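Sorting the jumpers
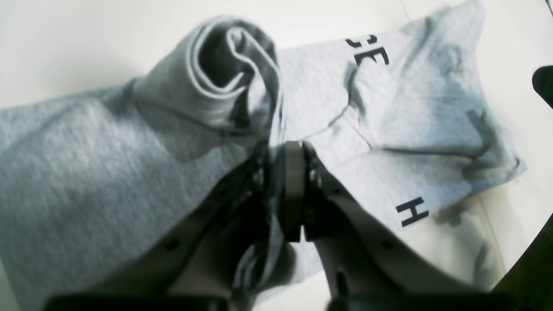 The grey one with the black lettering, on the white table.

I put the winter tops away on Monday. I say winter, but the heating was still on last night, so two have stayed out on the hook.

The grey one gave me the most bother. It's thick enough that however you fold it you end up with a lump at the neck. My usual way is face down, sleeves across the back, then up from the hem in thirds. That works for a T-shirt. With this one the sleeves slide off before you get to the second fold, and you have to start again. I've gone over to rolling the heavy ones and they sit better in the drawer, although you can't see what's printed on the front and I end up pulling out the wrong one.

Yuzuki folds hers in half lengthways first and lays the sleeves straight down on top of each other. I tried it and it was neater - but it took up more of the shelf.

I turn anything printed inside out for the wash and fold it that way too. The letters on my old Lornden one cracked after a year of not bothering.

Five tops have gone in the bag for Obed, who is going past the charity shop in Ikby at the weekend. Two of them I hadn't worn since last July. The blue one has a hole under the arm, so it's going in with the dusters instead.

The drawer now shuts without leaning on it. Next job is the airing cupboard, where there are pillowcases that don't match any sheets we own. I also need more of those cedar blocks, as the last lot have stopped smelling of anything.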